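Home Docs Downloads Changelog Contact

# Flusis: a practice set of login logs

June, by the Flusis maintainer
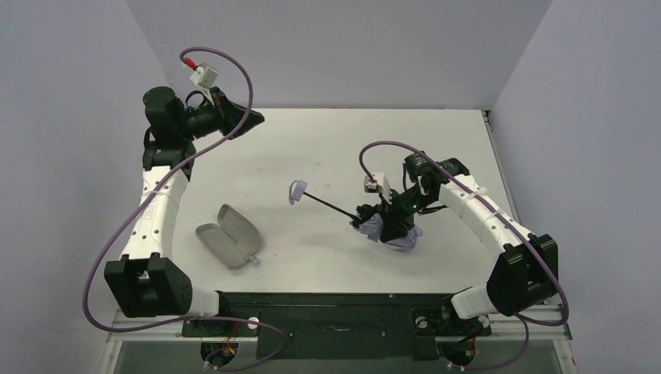
*Two arms at the white tabletop.*

Welcome, and thanks for stopping by! Flusis is a collection of made-up login records for people who are learning to spot break-ins, or who are studying for one of the security exams and are tired of reading about log files without ever getting to open one. I started it when I was studying myself, and it has grown a good deal since then (my evenings have shrunk to match).

## What you get

There are 60 log files in the `logs` folder, each covering one pretend working day at a pretend office called Hutcombe. Every file has a matching answer sheet in `answers`, so please try not to peek until you've had a good long look. Inside the logs you'll find:

- password guessing, both the fast noisy kind and the slow patient kind
- accounts that sign in from two far-apart places too close together
- old accounts that should have been closed and weren't
- plenty of ordinary people mistyping their passwords after lunch

That last group matters more than you might think. My first version had hardly any honest mistakes in it, and every failed login was an attack, so it was far too easy.

## Format

Plain CSV, one event per line, with columns for time, account, source address, result and a short note. Times are in UTC. The accounts are numbered from 1 to 400, and the numbers stay the same from file to file, so you can follow one account through the whole set if you're in the mood.

## Getting started

Unpack the archive anywhere you like, then run:

 python sesine.py --file logs/01.csv

Sesine is the little viewer that comes with the set. It sorts, filters and colors the rows, and that's all it does. You can use a spreadsheet instead and I won't be hurt. If you have 30 minutes, file 01 makes a nice first sitting.

## Known problems

File 74 is mentioned in some of the older notes. It belonged to the Echeverri branch, which I've folded back in and renumbered, so there's no need to go hunting for it. The note column also has a few stray commas inside quotes, and very simple CSV readers trip over them.

## Please don't

Use these logs to judge whether a real detection tool is any good. The traffic is much tidier than life, and a tool that shines here may do poorly on a real network.

## License

Free to use, copy and teach from. A mention of Flusis is always lovely, and fixes to the answer sheets are very welcome through the contact page.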